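Saturday, April 25, 2020

# Bakier hand gripper with the soft fingers: four weeks of use

I bought the Bakier after my old Oltari gripper became too loose in the rail. I work with clothes only, so please read this review with that in mind. If you pick up boxes or cups, your opinion can be different from mine.

The body is light and I can hold it for 30 minutes before my wrist complains. With the Oltari I stopped much earlier. The fingers are orange, a little transparent, and they bend when you press them on the table. For T-shirts this is very good, the tip goes under the edge and the cloth does not jump away.

Jeans are harder. The waistband is thick, and with the Oltari I always had to push it from the side. With the Bakier I put one finger against the band, near the leather patch, and then I close slowly. In 300 tries on denim it lost the cloth 4 times. I am satisfied with this number.
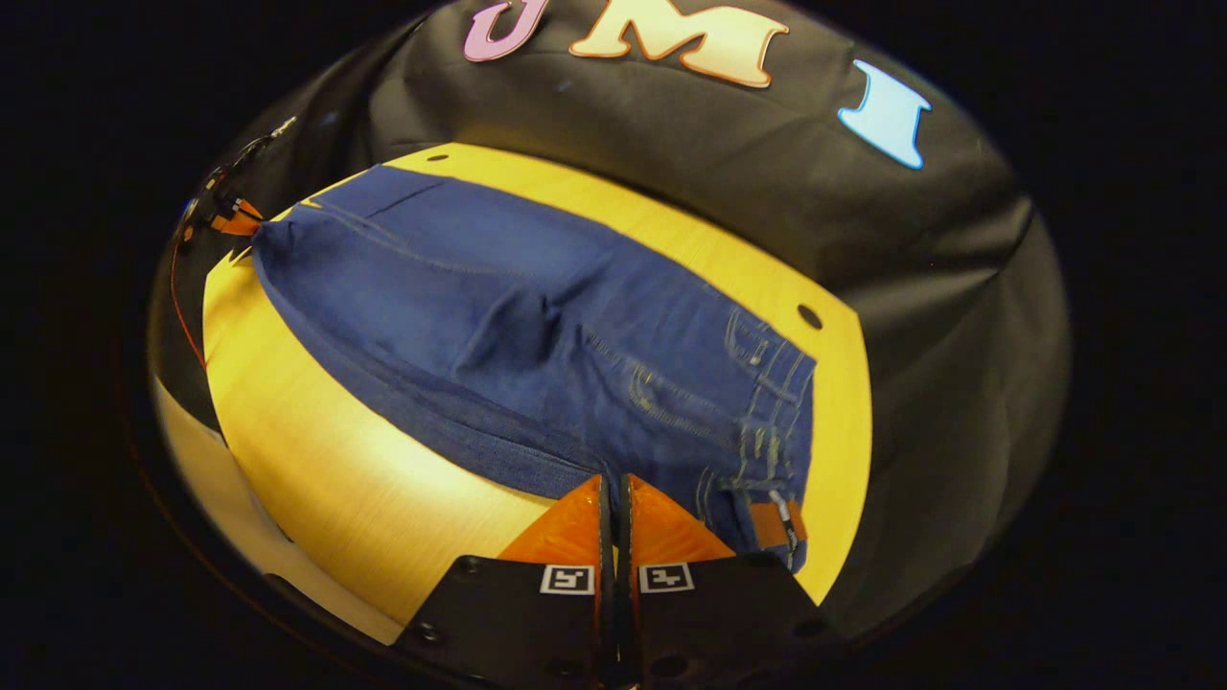 ## Camera and markers

The wide lens sees both fingers and a big part of the table, also the far end of a trouser leg. The straight edge of the table becomes a curve, so you must do the calibration with patience. The markers on the two finger mounts are printed clean, and my software found them at the first start.

One thing I do not like is shiny tables. Light from the ceiling makes pale stripes on a yellow top like mine, and I had to lower the exposure by hand.

## Price and small problems

I paid 729 dollars, with one spare pair of fingers. The manual is short and the drawing for the screws shows an older mount. The Amaral controller reads the opening width without any extra cable, but the update took me two evenings.

I would buy it again for clothes. For hard objects I still keep the Oltari in the drawer.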